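Build the boring robot

Every time I drop in at the Stillholm shop, somebody is building an arm with six joints and a paint job, and I love them for it, I really do! But I think home builders are spending their money at the wrong end. Put it in the fingers. My own gripper has had four rebuilds and ate 64 evenings, and I'd do it all again (my back might vote no).
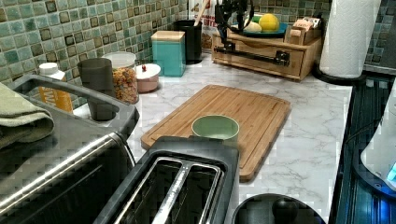
The gripper over the fruit plate, kitchen counter, Oct 30, 2019.

A kitchen is a mean place to test, and I mean that as praise. A lemon is nothing like an onion, and a cup is nothing like either. Jean Halliday keeps telling me to start with foam blocks on a clean bench. Sure, if you want a robot that's great with foam blocks!

So skip the fancy shoulder for now. Spend your next 100 bucks on fingertips, and go bother your own groceries with them.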